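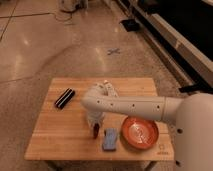
# About Skastach

We teach robots by showing them. One of us takes hold of the controls, moves the arm through a job the way we'd like it done, and then does it again, and again, with everything on the table shifted a little each time. The computer gets its turn after that. It's slow, fussy work and we love it!

Skastach began as a night class in a repair shop in Bornard, where a few of us were trying to get a secondhand arm to put lids on jars. We had written pages of code for it and the lids kept landing on the bench. Then somebody grabbed the arm by the wrist and simply walked it through the motion, and we played that back, and the lid went on (crooked, but on). We dropped the code that same evening and have been working by demonstration ever since.

## What we do

Most of our time goes into recording demonstrations. A company or a school lab tells us what they want an arm to learn, we set up a table for it, and our operators perform the task until there are enough good examples to train on. Some jobs we teach by hand, with the joints loosened so you can push the arm where it needs to go. For others we drive it remotely with a pair of controllers, and that takes longer to learn but keeps your own hands out of the way. 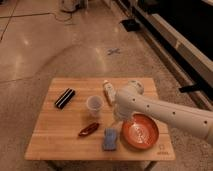 Our favorite kind of work is plain household stuff. Picking things up, setting them down in the right place, leaving the neighbors alone. You'd be surprised how much there is to learn from it. A clear plastic cup is hard for a camera to make out when the wood grain shows right through its walls, and a small bottle standing just behind it makes the approach tighter still. A soft thing and a hard thing want a different squeeze, too. An operator feels her way through all of this without thinking much about it, and our job is to get that know-how down in a form the arm can use.

The longest project so far was Jalta, a set of 2,000 demonstrations of tabletop sorting and tidying. It took us from one spring well into the next, and we still go back to it whenever we try out a new training method. The first 98 recordings had to be thrown out when we found that the clocks on two of our computers disagreed. We check the clocks every morning now, before coffee.
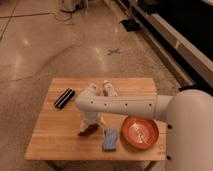 We keep our failed attempts as well, labeled as failures. A grasp that slips and gets fixed halfway through is often more useful than a perfect one, and new operators are always happy to hear it!

## How we work

- Operators switch off after 47 minutes at the controls. Past that point the motions get sloppy, and you can see it in the recordings.
- Every demonstration is watched by a second person before it's kept.
- Objects get moved between takes, sometimes by a lot.
- Anyone in the building can stop the arm at any time, for any reason.

## Learning with us

Each April we open the shop for the Agudelo course, our beginner program in robot teaching. You don't need to know how to program. We've had bakers, piano tuners and plenty of high school seniors come through, 81 people in all, and several of them now work here. The first session is all hands-on: you pick a task, you teach it, and you find out how many little decisions go into putting something in a bowl. People tend to stay late.

If you'd like to visit, the front door in Bornard is open from 10 in the morning. Ring the bell twice, since we may be in the middle of a take, and someone will come up and let you in as soon as the arm is parked.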